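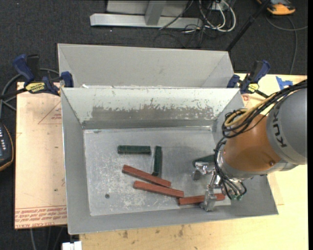 Course Materials > History of the Book > Unit 4

Unit 4: The Provincial Book Trade

This handout supports the second lecture on booksellers outside the capital cities. Students should read it before the seminar in April and bring a copy with them.

The firm of Rolterden opened at Burdale as a stationer's shop and lending library. Its owners sold account books, ink, almanacs and patent medicines, and printing came later. The first catalog lists 294 titles, most of them sermons, schoolbooks and farming manuals imported in sheets and bound on the premises.

The Burdale Almanac was the firm's most dependable product. An early edition ran to 620 copies. Within a decade the print run had reached 2,000, and the almanac was being carried by peddlers to settlements with no shop of their own. Profits from it paid for less certain ventures, including a local history sold by subscription, for which only 50 names were secured.

Credit was a constant difficulty. Country customers settled their accounts once a year, often in goods, while suppliers expected payment in cash. The Virnent ledgers, which record the dealings of a rival house, show the same pattern.

Points for seminar discussion

Consider what a subscription list can and cannot tell us about readers. Compare the stock of the Rolterden catalog with the sales entered in the Virnent ledgers. Chaimongkol's reprint of both sources is on reserve at the library desk.

Related materials
Unit 3: Paper, Type and Press
Unit 5: Circulating Libraries
Guide to Reading Account Books
Essay Topics and Submission Rules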